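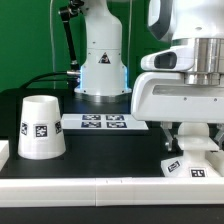 Plate on its stem, conical base, two tags on the lower part.

January 10, 2018

Back on the 1/72 stuff after a gap. Last proper session was September, paint pots mostly survived, flesh tone didn't.

Kustlow artillery set first. Six poses left, all gunners. Washed in warm water and dish soap, old toothbrush, left overnight on paper towel. Still got some release agent in the folds of the coats I think, primer beaded on one. Scrubbed that one again.

Primer: Mulligan gray, two thin coats. Do NOT do one thick one, lost the faces on the last batch. The soft plastic flexes at the ankles and the paint cracks there first, so PVA over the ankles and rifle barrels before priming this time. Will see.

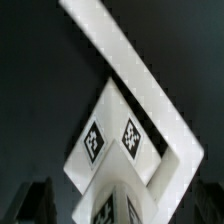
Coats in the Truder blue, thinned more than the label wants. It dries darker than teh lid. Straps off-white, never pure white, looks like chalk at this size. Brown wash over everything below the belt, nothing on the faces except a dot under the hat brim.

Flash on the Cletier cavalry is bad. Horses worst, seam right down the mane. Knife drags and leaves fuzz, hot needle works better but easy to overdo. Melted one ear. Filled w/ putty, will pass at arms length.

Running total 335 painted out of 1,212 in the boxes. Wanted 1,000 by the end of the year, have to do bigger batches then. Stop painting eyes, cant see them anyway.

To do:
- new size 0 brush, tip has split
- matt varnish, test on spare gunner first (last can went cloudy)
- bases: try fine sand instead of the filler, filler chips off when the figure bends
- cavalry reins, thread or just paint? paint probaly
- find the missing gun wheel, check the sprue bag again before cutting a new one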